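Costar torque and fastener log, README

last touched September, by Declan Cullinane. If something here disagrees with the csv, the csv wins.

What this is

Log of bolts. Every fastener we pulled off or put back on at the shop over the stretch we kept it up, with size, grade, where it lived, what it took to get out, what we put it back in at, and whether it was worth reusing. Suspension, subframe, brakes, exhaust, some engine. Passenger cars and light utes only. No trucks, no bikes.

3,745 rows. One row is one fastener. Not one job. If a subframe came down and eight bolts came out, that's eight rows, all with the same job number.

It's called Costar because that was the name of the folder. There's also an older sheet floating about called Costum, which was Cormac's typo and then turned into its own thing. Don't use Costum. Half of it is duplicated in here and the other half is in foot pounds with no note saying so.

Files

fasteners.csv, the main one
jobs.csv, one row per job, joins on job_no
tools.csv, which wrench, last time it was checked
notes.txt, free text, whatever people wrote on the cards
units_old.txt, conversion mess, keep for reference only

Columns in fasteners.csv

job_no: matches jobs.csv. Starts with M for Moynihan (the main bay) or D for Dalis (the little unit out the back road, two hoists).

pos: where on the car. Free text, tidied a bit. "LF LCA rear" is left front lower control arm, rear bolt. Left means left sitting in the car. Kwan-ho wrote passenger and driver instead for the first while, all converted now I think.

thread: M8, M10, M12 x 1.25 and so on. If the pitch is missing it means we didn't gauge it. Don't assume coarse.

grade: off the head. Blank if rusted away or rounded.

out_nm: peak on the way out, Nm. Only filled in where somebody used the digital wrench. Rattle gun removals are blank, and there's a lot of them.

in_nm: what it was torqued to going back. Book figure. Not a measured one.

angle: degrees past torque for stretch bolts. 0 means there isn't an angle stage. Blank means we don't know. Those are diffrent, please don't fill the blanks with 0.

heat: y or n. Torch or induction, not split out.

reused: y, n, or s. s means snapped.

lube: dry, antiseize, oil, threadlock. If somebody used two, the second is in notes.

tech: initials. JF, KC, DC, CD, EF.

How it got collected

Paper card on a magnet on the hoist post. You fill it in as you go, or you fill it in at the end and guess, and both happened. Cards went in a biscuit tin. Jui-lin Fu typed them up, and she's the reason the job numbers line up at all. Eoin Foley did a second pass on the Dalis ones against the invoices and fixed the ones where the car was plainly wrong (a rear diff bolt on a front wheel drive hatch, that sort of thing).

Cards with nothing but a job number got binned. Cards with oil over the middle got typed as far as readable and the rest left blank.

Digital wrench is a half inch drive, reads peak, got sent away for checking twice while the log was going. See tools.csv for what it was reading before and after. Between those two checks it drifted a little high at the top end. We have not corrected out_nm for it. If you want to correct it you've got what you need in tools.csv, just say you did.

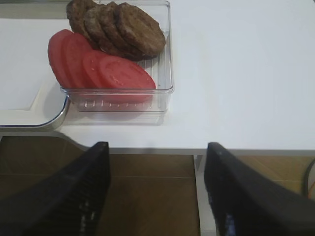
Under 80 Nm I'd trust it fine either way. Over that, treat out_nm as a rough guide, particularly on axle nuts where the bar was being leaned on by somebody standing at a bad angle.

Known problems

Washers. We didn't log them at first. Now there's a column in jobs.csv called washer_note but it's patchy. Matters more than you'd think for the bolts that look too long for the hole. Could be somebody swapped the bolt years ago, could be a missing washer, the row won't tell you which.

Previous work. No column for whether the fastener was factory. We tried to guess from paint marks and gave up, everybody guessed differently. Some cards say "not original" in notes. Take it as one person's opinion.

Cross threading. Logged in notes only, search for "xthread" and also "x thread" and also "crossed". Sorry.

Snapped bolts are probably over counted. A snapped bolt is annoying so people remember to write it down. A bolt that came out sweet at ten to five is much less likely to have got a card.

Salt. Most of the cars live near the coast. The colour of everything underneath them would make you cry. So don't take our snap rate and use it for somewhere dry.

Exhaust studs. Kwan-ho Choi logged every stud on every manifold, nobody else did. If you count by tech it looks like he only ever did exhausts. He does plenty else. Filter them out or weight them or whatever you do.

Two jobs share the same number, M0412. One's a wagon and one's a small van. Rows are marked a and b in notes but not in job_no, so a plain join will double them up. Fix is on the list.

Caliper bracket bolts: in_nm is all over the place for what should be the same model. Cormac says the book changed partway through the model run. Haven't checked. Left as is.

What's it good for

Working out what to have on the shelf before a job. Which bolts you should just order new and not mess about with. Rough idea of how long to allow for a subframe on an older car. We used it for quoting and it got us a lot closer than the old way, which was Cormac Duggan looking under the car and breathing in.

What it isn't good for

Torque specs. Do NOT use in_nm as a spec. It's what we looked up for that car on that day, there are typing errors in there, and a wrong number on a control arm bolt can hurt somebody. Get the manual for your car.

Also no good for comparing techs. It was never meant for that and the hard jobs weren't shared out evenly.

Also don't use it to argue with another shop about who left a bolt loose. We had one person ask. The log says what we found, on our hoist. It doesn't say who did it or when, and I'm not signing anything that says it does.

Cleaning that's been done

Units all to Nm.
Thread sizes made consistent, capital M, lower case x.
Customer names and regos taken out. Colour of car taken out too, there's only one orange one in town.
Years rounded to the model generation.
Exact duplicate rows dropped, only where job_no, pos and thread all match and the card had clearly been typed twice.
Spelling in notes.txt left alone. Swearing mostly left alone.

Not done

Missing pitch values.
The M0412 thing.
Splitting heat into torch and induction. Would need the cards back out and some of them have gone soft.
Any sort of proper check on the Dalis rows from before the second hoist went in. Eoin did the obvious ones only.

Loading it

Plain csv, comma separated, utf-8. notes.txt is tab separated as people put commas in everything. First column is the row id, same id as fasteners.csv. If you open it in a spreadsheet watch it doesn't turn pos values like "3-4" into dates. It did that to us and we lost an afternoon of head bolt positions, had to go back to the tin.

Blanks are blank. No NA, no -1, no 999. If you see a 999 it's one I missed, let me know.

Using it

Fine to use, copy, chop up. Say where it came from. If you sell something built on it, buy the shop a box of decent gloves. No warranty on any of it, see the bit above about specs and read it again.

Corrections

Send row id and what you reckon is wrong. Jui-lin looks after the master copy, so nothing changes in the csv until she's seen it. Please don't send a whole edited csv back with no list of what you changed, somebody did and it took ages to pick apart.

Changes

v2: units fixed, job numbers prefixed, Dalis rows added, angle column split out from in_nm where people had written things like "60 + 90".
v1: first typed version, Moynihan only. Don't use.

Still to come if we get to it: a column for thread condition on the way out, and a photo per snapped bolt. Cormac has a coffee tin full of them, unlabelled, so those ones are a lost cause.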